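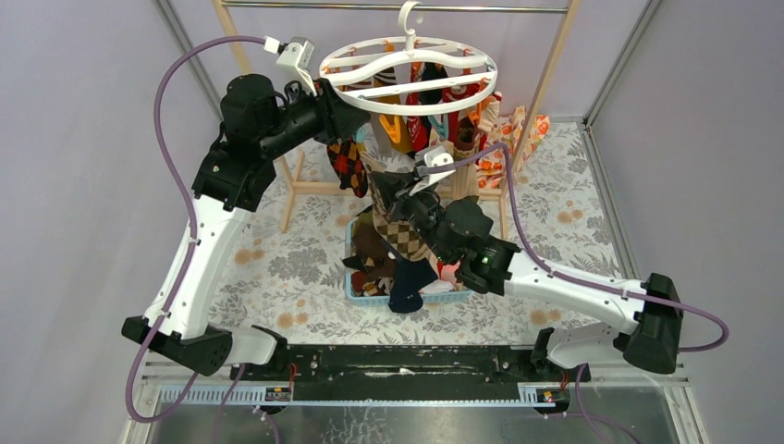

Hanger twists when either arm touches a clip, and wrist camera drops out near full reach

Posted in Home and Shared Workshop Builds
Mar 19, 2026

Annapurna Chowdary

Two-arm bench setup at the Nesbridge shared workshop. The arms are bolted at either end of one rail, facing a drying rack with a round clip hanger on its rod and a laundry basket underneath. The job is moving socks between the basket and the clips. I have two problems and I suspect they are connected, so I am putting them in one post.

First problem. The hanger hooks over a smooth metal rod. Any sideways load on a clip turns the whole ring about the hook. If the left gripper closes on a clip even slightly off center, the ring yaws, and by the time the right arm arrives with a sock the clip it wants has moved. The hook also slides along the rod. When I teleoperate I correct for this by eye without thinking. The trained policy does not. It goes to where the clip was, closes on air, and then hovers there until the timeout.

I recorded 146 demonstrations in February, before I noticed how much the hanger's starting angle varied from one to the next. I had been resetting the basket by hand every time and leaving the hanger however it ended up.

Second problem. The right wrist camera drops out, usually when the forearm is extended toward the hanger. The stream freezes, the log shows a USB disconnect, and the camera comes back a few seconds later with a different device number. The left one has done this only 2 times since I started logging. Cables are the same type on both arms. They go from the camera over the wrist, down beside the forearm, loop at the elbow for slack, and then down past the base.

Things already tried:

Swapped the right camera with the left. Fault stayed on the right.
Lowered the frame rate. Fewer dropouts, still there.
Put both cameras on separate controllers in the PC. No change.
Tightened the bracket screws. No change.

What I have not tried is clamping the hanger. A rigid hanger would make the demonstrations easier, but the point of the build is a normal rack with a normal hanger on it, and I would prefer a policy that tolerates some movement. Is that realistic with this number of demonstrations, or should I lock it down first and loosen it later?
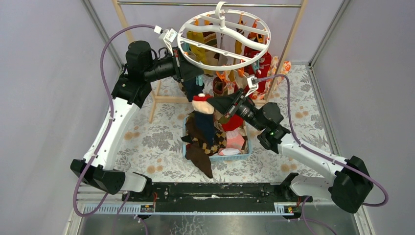
Control loop is position only. I have no force sensing apart from motor current, which I log but do not use. The arms share one supply through a distribution block. Floral mat on the bench stays, it belongs to the workshop and the other users like it.

Sarla Bhardwaj

Treat these separately. A frozen wrist image will certainly make the arm miss, but the swap test says the camera fault is electrical or mechanical on the right side, and the hanger would still turn with perfect video.

Camera first, as it is quicker. You swapped cameras and the fault stayed, which leaves the cable, its routing, the port and the power. Swap the cables next, end to end, including any extension. If the fault follows the cable, discard it. If the fault stays on the right, watch the plug at the camera end while you move the arm slowly to full reach with the motors off. I had the same symptom on a smaller arm. The elbow loop was long enough, but the tie at the wrist was on the wrong side of the last joint, so every wrist roll pulled on the plug itself. The loop never moved. Slack in the wrong segment does nothing for you.

What fixed mine:

Anchor the cable to the camera bracket, on the same rigid part as the camera, with a short relaxed curve between the anchor and the plug.
Anchor it again on the forearm link. The slack between those two points has to cover the full wrist range.
Make a third anchor on the upper link, past the elbow, and size that loop separately.
Use hook and loop straps. Zip ties pulled tight on USB cable cause their own faults.

Run the arm through its joint limits one joint at a time after that. Then two together. Wrist roll combined with elbow extension was the bad pair for me.

If it survives all that and still drops, look at power. Log the USB disconnect time next to your motor current. Disconnects that line up with current peaks point to ground noise or a sagging hub. Give the hub its own supply before you start adding parts. Someone will suggest a 1000 microfarad capacitor at the distribution block. It may help with servo dips and it will not help a camera that is powered from the PC.

Separately, bind the cameras by physical port path so they keep the same name after reconnecting. You should also have the recorder stop the episode when a frame's timestamp goes stale. Check your existing recordings for repeated frames. Any demonstration with a frozen stretch should be dropped, including ones where the task succeeded.

On the hanger, I would restrict the slide and leave the rotation alone. A pair of rubber O-rings on the rod, one each side of the hook, keeps it from traveling. It is still a normal hanger on a normal rack. Yaw is the part you want the policy to learn, and for that the starting angle needs to be varied on purpose. Put a strip of tape with angle marks on the rod, pick the start angle from a shuffled list, write it in the episode metadata. What you have now is variation you did not record, so you cannot tell which angles are thin.

Also change how you demonstrate. Have the left gripper hold the ring and keep holding while the right arm works the clip. If the left hand lets go between steps in some demonstrations and holds on in others, the policy will average the two and do neither well. Choose one.

skaditz_bench

just clamp it. van dijk at our space spent all winter on "tolerates movement" with a coat hanger and it never got past half. clamp, get it working, unclamp

Sarla Bhardwaj

Clamping is reasonable for checking that the pipeline works. I would not record the main set that way. A policy that has only seen a fixed ring has no reason to look at it.

Annapurna Chowdary

Swapped the cables. Fault stayed on the right. Then moved the arm by hand with the motors off and the plug does get pulled on wrist roll, same as yours. The only tie was below the joint. I have added an anchor on the bracket and one on the forearm. No disconnects this evening, which I do not consider long enough to mean anything. Will leave it cycling at low speed overnight when I have the room booked.

Scanned the February set for repeated frames. More of them than I expected, nearly all from the right camera. I have marked those for removal and have not yet trained on what is left.

O-rings are ordered. My plan is to bring the set up to 215 clean demonstrations with the left gripper holding the ring throughout and the start angle taken from a list. One thing I am unsure of is whether to vary which clips are already occupied at the start, or keep that fixed until the angle problem is solved.

Sarla Bhardwaj

Vary it from the beginning. Socks already on the ring shift its balance, so it hangs at a different tilt, and they block the wrist view. Log which clips are full in the same metadata line as the angle.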